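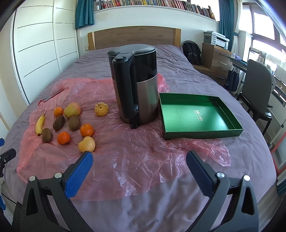

Renters should have been asked before the rule was written, one Lovell Street tenant told the Tustness town council on Monday, March 21, 2005, as members took up a plan to limit cooking in rented rooms.

The plan covers all 3,038 rooms in town that are let singly, with a shared kitchen or no kitchen at all. Hot plates, toaster ovens and deep fryers would be banned from bedrooms. Landlords would have 60 days to post the rule on each floor and to check that every hallway has a working smoke alarm.

The council asked for the draft in February after two small fires in the Fitby neighborhood. Both started on hot plates. No one was hurt, but three rooms on Fitby Road are still closed while the wiring is replaced. 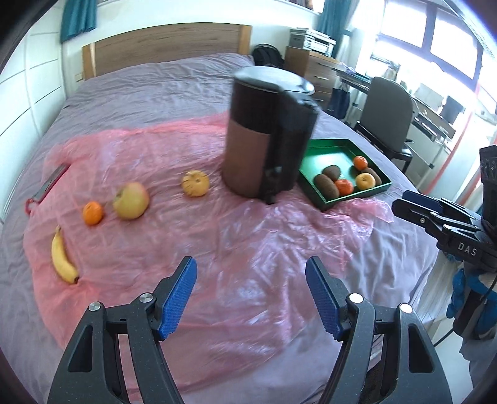 It would cost her more to eat, another renter said, and she asked whether the town would make landlords put in kitchens if they were going to take the hot plates away. The council's answer was that the present building code does not allow that for older houses. Members agreed to ask the county if money is available for shared kitchens.

Landlords were split. The owners of the Bugti rooming house wrote in support and said they already ban hot plates in their leases. Others objected to the inspections, which would be paid for through a higher license fee.
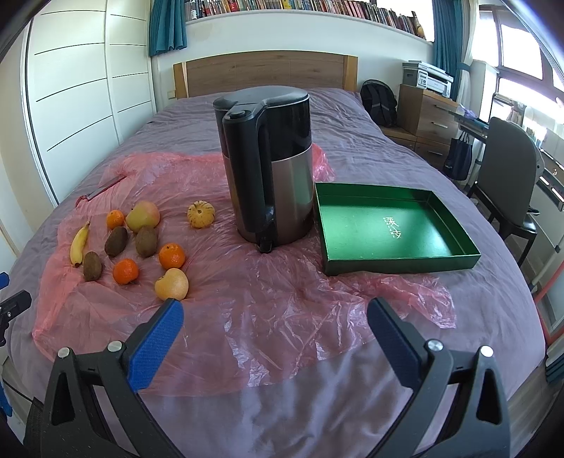 The draft leaves some things alone. Refrigerators, coffee makers and electric kettles would still be allowed in bedrooms, with one appliance to an outlet and no extension cords. The safety sheet that goes with the rule asks tenants to keep anything that heats water on a hard, level surface. A kettle standing on a bed, with a plastic sheet and a duvet under it, is the sort of setup it tells people to avoid. Food may be kept in rooms as before.

A second reading is set for next month. Written comments can be left at the town clerk's office.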